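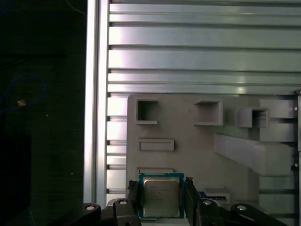 A desktop processor between the fingers, with the gray fixture board behind it.

The Price of the Arm Is the Small Number

Every robot purchase begins with a figure somebody can say out loud in a meeting. At Garkska, a refurbisher that takes in retired office computers and sends them back out as somewhat less retired office computers, that figure was the price of one arm. It fit on a single line. It had been negotiated down. People felt good about it for most of April.

Amedeo Piras, who runs operations there and signs for anything with a plug, keeps the original budget sheet pinned above his desk. It has 12 lines. The current version has 40.

"The arm is still on it," he says. "You have to scroll."

The job sounded simple enough to buy for. Processors come out of old machines, get checked and sorted, and go into other machines. A person can do this all day with two fingers and a radio on. Piras wanted an arm to do the dull middle part, and he asked three suppliers to quote.

Drindari quoted the arm and nothing else, in large type. Rumivo quoted a complete cell, fenced and wired, at a price that made Piras get up and walk to the vending machine. Rüegg sent a questionnaire. It ran to five pages and wanted to know the thickness of every chip he handled, the tolerance of his trays, the hours of his shifts and who, by name, would be responsible for replacing fingertips.

He threw it out. Then he went and got it back, which he now considers the best financial decision of the year.

Fingertips, as a budget category, had not occurred to him. A processor is a thin square with a metal lid and a narrow green border, and the border is more or less all you get to hold. Smooth fingers slide. Fingers with little teeth grip nicely, and teeth wear down. Garkska now stocks them the way other businesses stock toner, and the line for them renews every quarter with the quiet confidence of a gym membership.

The fixture board was the next surprise. Piras had penciled it in under "misc." A board for practice and testing needs pockets, slots, a ramp, and all of it has to be where the software believes it to be. His first one was drawn up in-house over a long lunch and had a pocket that accepted a processor beautifully and declined to give it back. The second went out to a shop. The third went out to a better shop. "Misc." has since been promoted to its own section, with subheadings.

Then there was the frame. Aluminum extrusion is sold by length and looks cheap in the catalog, in the way that a single Lego brick looks cheap. Nobody at Garkska had priced the brackets. There are 234 fasteners on the final parts list, and Piras can tell you what each one cost, though he would prefer that you didn't ask while he is eating.

Integration was worse, being made entirely of other people's time. A technician from Rüegg came to set up the cell and explained, kindly, that the quote covered getting the arm to move. Getting it to do something was a different document. Piras read the different document in his car.

He bought from Rüegg anyway. Their price was in the middle to begin with, and it has gone up the least, a distinction he compares to being the driest person on a log flume. Drindari's headline number would have needed a gripper, a controller license and a table. Rumivo's would have needed a second building.

His advice to anyone drawing up a sheet of their own is short. Price the gripper before the arm. Put spare fingertips in the first order, while the salesman still wants something from you. Ask for the fixture as a separate quote, with revisions included, and assume there will be revisions. Leave money for training the person who will be called when it stops -- and then find out whether that person plans to stay.

He also recommends budgeting for processors you are willing to lose. Garkska set aside a box of old ones for the cell to practice on, booked at scrap value. Accounting objected to the entry, then to the box, then to its location under accounting's desk.

The second cell is up for approval next. The request is 40 lines long from the start this time, and Piras expects it to be turned down on sight. He has a shorter version ready -- just the arm, in large type.

Last updated: April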